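양팔 로봇 시연 데이터 모으기: 상자에서 물건 꺼내기 작업 기준

우리 팀이 Pindix 프로젝트에서 쓰는 수집 절차를 정리한 글이다. 원격 조작으로 양팔 로봇을 움직여 시연을 녹화하고, 그것을 모방 학습용 데이터셋으로 만드는 과정까지 다룬다. 모델 구조나 학습 설정은 다루지 않는다. 로봇이 이미 설치되어 있고 원격 조작이 되는 상태라고 가정한다.

1. 작업을 한 문장으로 적는다

녹화를 시작하기 전에 작업 문장을 먼저 정한다. "오른팔로 상자 안의 물건을 잡아 테이블 왼쪽에 내려놓는다" 정도면 된다. 문장 하나에 동작이 세 개 이상 들어가면 작업을 나눈다. 우리는 처음에 상자 열기와 꺼내기를 한 작업으로 묶었다가 나중에 전부 다시 찍었다. 상자 덮개를 여는 데서 실패하는 경우가 많았고, 꺼내기 부분은 쓸 만한데도 에피소드째로 버려야 했다.

시작 조건과 종료 조건도 같이 적는다. 시작은 양쪽 그리퍼가 열린 채 대기 자세에 있을 때, 종료는 물건이 테이블에 놓이고 그리퍼가 다시 대기 자세로 돌아왔을 때로 한다.

2. 테이블과 케이블을 점검한다

테이블 위에는 작업에 쓰는 것만 둔다. 공구나 컵이 남아 있으면 녹화 전에 치운다. 상자 위치는 매번 조금씩 바꾸되, 두 팔이 무리 없이 닿는 범위를 벗어나지 않게 한다. 범위는 마스킹 테이프로 표시하지 말 것. 테이프가 영상에 계속 나오면 모델이 그것을 기준으로 삼을 수 있다. 우리는 종이에 배치도를 그려 조작자 옆에 붙여 둔다.

그리퍼 케이블은 팔을 따라 고정하고, 손목 쪽에는 여유를 남긴다. 여유가 없으면 손목을 끝까지 돌렸을 때 커넥터가 당겨진다. 반대로 너무 길면 상자 덮개에 걸린다. 녹화 전에 손목을 양방향 끝까지 한 번씩 돌려 보고, 상자 안까지 내려갔다 올라오는 동작도 해 본다.

3. 시간 동기를 확인한다

카메라 영상과 관절 값의 시간이 어긋나면 데이터를 통째로 못 쓰게 된다. 확인 방법은 간단하다. 그리퍼를 빠르게 두 번 여닫고 녹화한 다음, 영상에서 손가락이 닫히는 시점과 그리퍼 값이 변하는 시점을 비교한다. 우리 기준은 2프레임 이내다. 넘으면 수집 프로그램을 다시 시작하고 한 번 더 확인한다. 오전에 맞았다고 오후에도 맞는 것은 아니어서 점심 뒤에도 같은 확인을 한다.

4. 녹화한다

조작자는 혼자 하지 말고 기록 담당을 한 명 둔다. 기록 담당은 에피소드 번호, 물건 종류, 성공 여부를 적고 상자를 다시 배치한다. 순서는 다음과 같다.

대기 자세로 이동한다.
기록 담당이 물건을 넣고 테이블에서 물러난다.
녹화를 시작하고 동작을 수행한다.
종료 조건이 되면 녹화를 멈춘다.
결과를 바로 적는다.

속도는 평소 손으로 물건을 집을 때보다 느리게, 그러나 일정하게 유지한다. 중간에 멈춰서 생각하는 구간이 많으면 학습된 정책도 그 자리에서 멈춘다. 망설였다면 그 에피소드는 버리고 다시 찍는 편이 빠르다.

한 조작자가 연속으로 찍는 것은 14개까지로 정했다. Azucena Olvera가 조작자별 기록을 모아 보니 그 뒤로 접근 경로가 짧아지고 상자 벽을 스치는 일이 늘었다. 교대하거나 잠깐 쉰 뒤 이어서 한다.

5. 상자 작업에서 주의할 점

그리퍼는 상자 위에서 방향을 먼저 맞춘 다음 수직에 가깝게 내린다. 비스듬히 들어가면 덮개가 밀리고 상자 전체가 움직인다. 덮개는 바깥쪽으로 젖혀 두고, 젖힌 각도도 에피소드마다 조금씩 달리한다.

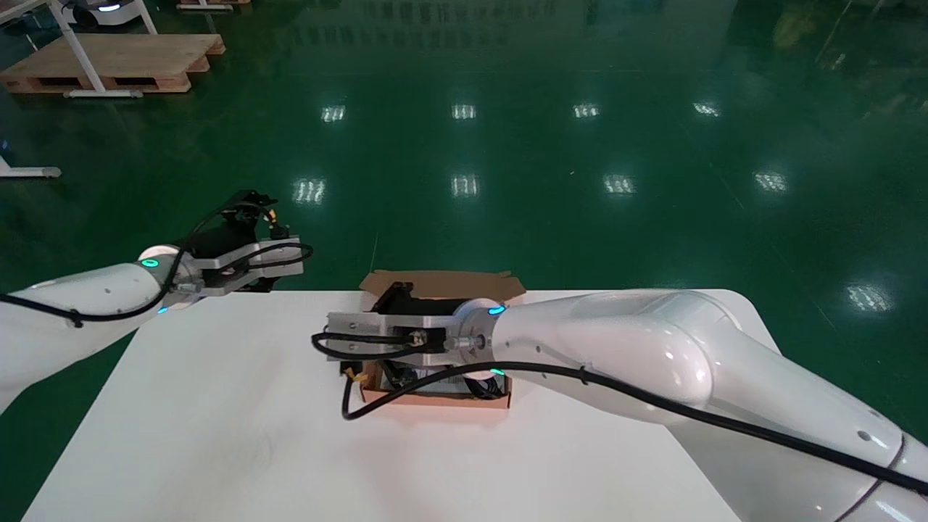
쓰지 않는 팔도 자세를 정해 두어야 한다. 꺼내기 작업에서 왼팔은 그리퍼를 연 상태로 테이블 위에서 기다린다. 조작자가 무심코 왼손 조종기를 움직이면 그 흔들림도 그대로 저장되므로, 왼쪽 조종기는 받침대에 올려놓고 손을 뗀다.

머리 쪽 카메라에서는 그리퍼가 물건을 가리는 순간이 반드시 생긴다. 이 구간은 손목 카메라가 보완하므로 잘라내지 않는다. 손목 카메라가 없는 구성이라면 접근 방향을 조금씩 바꿔 가며 더 많이 찍는다.

6. 실패한 시연 처리

실패는 세 종류로 나눈다. 물건을 놓쳤지만 다시 잡아서 끝낸 것은 "복구"로 표시하고 남긴다. 끝내지 못한 것은 "실패"로 표시해 다른 폴더로 옮긴다. 프로그램이 끊기거나 카메라가 빠진 것은 "장비"로 표시하고 삭제한다. 복구 에피소드는 실제로 꽤 쓸모가 있어서, 따로 시간을 내어 일부러 찍기도 한다.

7. 정리와 검수

하루 작업이 끝나면 기록표의 개수와 저장된 파일 수를 맞춰 본다. 맞지 않으면 그날 안에 원인을 찾는다. 파일 이름에는 작업명, 조작자 번호, 에피소드 번호만 넣고 나머지는 메타데이터에 적는다.

검수는 조작하지 않은 사람이 한다. 영상을 빠르게 돌려 보면서 시작 조건과 종료 조건, 성공 표시가 맞는지 확인한다. Pindix에서는 11월까지 4000개를 목표로 잡았고, 지금까지 검수를 통과한 것은 1636개다. 물건 종류별로 보면 납작한 것이 아직 부족해서 다음 수집 때는 그쪽부터 채울 예정이다.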